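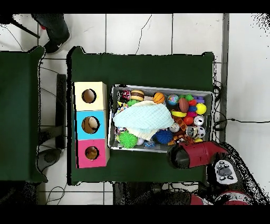 Trirkum 공개 시연 데이터 카드

버전: 공개일 배포본
관리: Prisard 조작 연구실
기록 도구: Org
제어 스택: Lerier
문서 언어: 한국어 (영문판은 docs/en에 있으며 필드 설명만 번역됨)

1. 개요

Trirkum은 Prisard 연구실 공개일에 진행한 로봇 팔 조작 시연을 기록한 데이터셋이다. 로봇은 장난감과 천이 섞여 담긴 용기에서 물체를 집어, 같은 작업대에 놓인 원형 구멍 상자에 넣는 작업을 수행한다. 시연은 11월 공개일 오전과 오후에 나누어 진행했고, 관람객은 작업대 바깥 동선에서 참관했다.

전체 에피소드는 300개다. 에피소드 하나는 집기 시도 한 번에 대응하며, 성공과 실패를 모두 포함한다. 실패 에피소드를 제거한 부분집합은 배포하지 않는다. 필요한 경우 outcome 필드로 직접 걸러 쓴다.

2. 작업대 구성

작업대에는 짙은 녹색 천을 씌웠다. 용기는 작업대의 한쪽에, 구멍 상자는 반대쪽에 일렬로 둔다. 상자는 윗면에 둥근 구멍이 하나씩 있고 색으로 구분하며, 가운데가 하늘색, 한쪽 끝이 분홍색이다. 반대쪽 끝의 밝은 색 상자는 조명에 따라 크림색 또는 연노란색으로 보이므로 라벨에서는 색 이름 대신 box_a로 표기한다. 하늘색은 box_b, 분홍색은 box_c다.

바닥은 흰 타일이며 케이블이 그 위를 지나간다. 케이블 위치는 세션마다 고정하지 않았다. 배경 차분으로 전처리할 경우 세션별로 배경을 새로 추정해야 한다.

로봇 팔은 붉은색이고 그리퍼 끝은 검은색이다. 붉은 공이 그리퍼 근처에 있을 때 색 기반 분할이 팔과 물체를 하나로 묶는 사례가 있다. 6절을 참고한다.

3. 물체 목록

용기의 내용물은 세션 시작 전에 섞어 담는다. 물체 ID는 objects.csv에 있다. 주요 분류는 다음과 같다.

공류: 농구공, 지구본 무늬 공, 단색 공
돌기형: 연두색 및 파란색 돌기 공
음식 모형: 햄버거
천류: 하늘색 계열 천, 흰색 계열 천
기타: 소형 조각, 막대형 장난감

천은 집기 대상이면서 가림 요소다. 천 아래 물체는 visible_ratio 값이 낮게 기록되며, 완전히 가려진 물체는 라벨에 넣지 않는다. 천의 형상은 매번 다르고 메시 모델은 제공하지 않는다.

4. 시연 절차

공개일 시연은 6개 세션으로 구성했다. 각 세션은 다음 순서를 따른다.

가. 용기에 물체를 담고 천을 얹는다.
나. 구멍 상자를 비우거나 이전 세션의 상태를 유지한다. 어느 쪽인지는 session.yaml의 box_init에 기록한다.
다. Org로 기록을 시작하고 Lerier에서 작업 스크립트를 실행한다.
라. 팔이 대기 자세에서 용기 위로 이동한다.
마. 집기, 이송, 투입을 수행하고 결과를 기록한다.
바. 물체가 바닥에 떨어지면 해당 에피소드를 dropped로 표시하고, 세션이 끝난 뒤에 회수한다.

상자가 비어 있지 않은 상태에서 시작한 세션이 있다. 상자 내부 점유 여부를 빈 상태로 가정하는 코드는 이 데이터에서 오동작한다.

운영자는 팔의 동작 범위 밖에서 대기한다. 관람객 질의응답 중에는 팔을 정지시키고 기록도 멈추었다. 따라서 세션 내 타임스탬프는 연속이 아니다. 긴 간격은 오류로 처리하지 말 것. 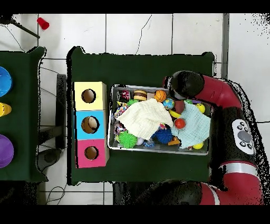
5. 파일 구성

trirkum/
 README
 objects.csv
 splits.json
 docs/
 sessions/
 session.yaml
 episodes/
 head_rgb.mp4
 joints.parquet
 gripper.parquet
 events.jsonl

세션과 에피소드 폴더의 실제 이름에는 일련번호가 붙는다. head_rgb.mp4는 머리 위치 카메라의 컬러 영상이다. 위아래 검은 띠는 원본 그대로이며 잘라내지 않았다. 띠를 제거하면 제공된 2차원 라벨 좌표와 어긋난다.

joints.parquet에는 관절 각도와 목표값, gripper.parquet에는 개폐 명령과 측정 폭이 들어 있다. 영상과 관절 기록은 서로 다른 시계를 사용하며, 동기화 오프셋은 session.yaml의 clock_offset에 있다. 오프셋이 500 ms를 넘는 에피소드는 sync_flag를 bad로 두었다.

events.jsonl의 주요 필드

episode_id: 에피소드 식별자
target_id: 목표 물체, objects.csv 참조
target_box: box_a, box_b, box_c
outcome: success, miss, dropped, aborted
visible_ratio: 시작 시점의 목표 가시 비율
sync_flag: ok, bad
note: 운영자 메모, 비어 있을 수 있음

splits.json은 평가용으로 100개 에피소드를 지정하고 나머지를 학습용으로 둔다. 분할은 세션 단위가 아닌 에피소드 단위이므로 같은 배치가 양쪽에 나타날 수 있다. 일반화 성능을 보고할 때는 세션 단위로 다시 나누는 것을 권장한다.

6. 알려진 문제

팔 윤곽 주변에 점 형태의 검은 잡음이 나타나는 프레임이 있다. 흰 바닥을 배경으로 한 구간에서 두드러진다. 보정본은 제공하지 않는다.

붉은 물체의 마스크가 팔 영역으로 번진 사례가 있다. 자동 생성 후 수동 검수했으나 전량 검수는 아니다. 마스크 출처는 mask_source 필드로 확인한다.

천을 집을 때 다른 물체가 함께 딸려 올라온 경우 target_id에는 천만 기록했다. 동반 물체는 note에만 적혀 있으며 표기 방식이 통일되지 않았다.

옆 작업대의 물건은 라벨 대상이 아니다. 일부 세션에서는 그릇이 놓여 있으므로 검출기 평가 시 작업대 영역 마스크를 적용한다. 바닥에 있는 컵과 같은 물체도 마찬가지다.

aborted 에피소드의 일부는 영상이 집기 동작 이전에 끝난다. 길이를 확인하지 않고 고정 구간을 자르면 읽기 오류가 발생한다.

7. 개인정보

참관 동선은 카메라 시야 바깥쪽에 두었으나 영상 가장자리에 다리나 신발이 들어온 구간이 있다. 얼굴이 나온 구간은 배포 전에 삭제했고, 음성은 수집하지 않았다. 삭제 구간의 시작과 끝은 session.yaml의 removed에 남겨 두었다.

8. 용도 제한

집기 계획, 가림 상황에서의 물체 인식, 실패 검출 연구를 대상으로 한다. 안전 인증이나 사람과의 접촉 위험 평가에는 사용할 수 없다. 시연용 스크립트의 속도 설정은 공개일 운영에 맞춘 값이며 팔의 성능 한계를 나타내지 않는다.

9. 변경 이력

공개일 배포본: 최초 배포
수정 1: objects.csv에서 중복된 돌기 공 ID 통합
수정 2: clock_offset 부호 오류 수정. 수정 1 이하를 받은 경우 세션 메타데이터를 다시 내려받아야 한다.

오류 보고는 저장소 이슈에 세션 번호, episode_id, 사용한 수정 번호를 적어 등록한다.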